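2024-07-18
Media lab notebook, sports journalism course, fall prep

Started late, Liam had the room until ten. Picking up from the June notes.

Main job today: settle the live-reporting unit. Last year's version was too much lecture and the students wrote their first match report in week six, way too late. Moving it to week two. They'll hate it. Fine.

Enrollment at 41 as of this morning, cap is 40, Graziella signed off on the extra one. Two lab sections, she takes the first, I take the second. Charmaine floats between them for the audio stuff.

Tried the running-copy exercise ourselves with the archive recording of the Brendum match. Rules: 380 words filed at the final whistle, new top ten minutes later with a quote in it. Liam filed on the whistle but had the second scorer wrong. Elli had everything right and was over length, cut from the bottom and lost the injury, which was the actual news. I was under length and dull. Useful to know how hard it is before we grade anyone on it.

Things that went wrong:
- the Kotetti caption tool drifts out of sync after halftime. Restarting it fixes it but you lose the log. Ask Saturnino if there is an export before restart
- stats sheet had away and home columns flipped, only on page two. Leave it in?? Would be a good trap. Graziella says no, cruel for week two. Maybe week five
- my stopwatch, forgot to start it

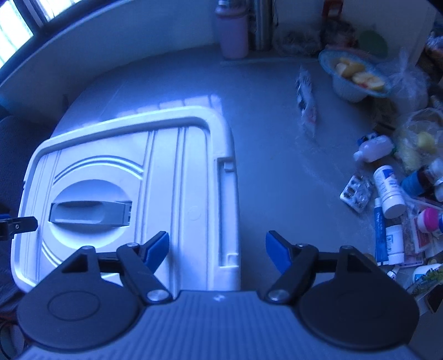
Do students file from the recording or from the live stream?
From the recording for the first three assignments, everybody on the same match, then live from week five on. Live is better practice but we can't grade it fairly if half of them pick a blowout and the other half get a shootout.

Rubric. Current one has 106 points, because someone (me) added a sourcing line in June and never took anything off. Cutting "style" down, it was worth too much anyway and we all grade it differently. Charmaine and I both marked the same old report yesterday, she gave it nearly full marks for style and I gave it half. Accuracy goes up. Any wrong score or wrong name = automatic rewrite, no argument.

Quotes: still too many students using the press-conference transcript as if they'd been in the room. Need a line in the handout about attribution. Draft: "If you got it from a transcript, say so." Elli wants it longer, with a sample. She can write teh sample.

Guest slots. Bassi people said yes to a session on rights and highlights but want it in the afternoon, so section one would miss it. Record it? Ask them first, in writing. Daner haven't answered, second email sent. If it's no by next week I'll do the freelancing session myself, rates, invoices, pitching, what to do when an editor goes quiet.

Liam wants a data unit. I said one week, he wants three. Settled on two, the second one shared with the podcast assignment so nothing gets dropped. He is to send reading list, short. Last one ran four pages and no one got past the first.

To do
- fix rubric total, recirculate
- handout v3, attribution line in
- headphones, three pairs dead on left side, order or repair?
- Saturnino re caption log
- book the big room for week five, the small one is hopeless with two matches playing at once
- reciept for the archive license, Graziella needs it

Stopped at six. Elli rerunning the exercise tomorrow with the women's final, wants to see if 380 is too long for a game with one goal. I think it is.

Media Lab notebook | Questions: see Graziella Leone or Saturnino Cabello | © 2024 | Back to top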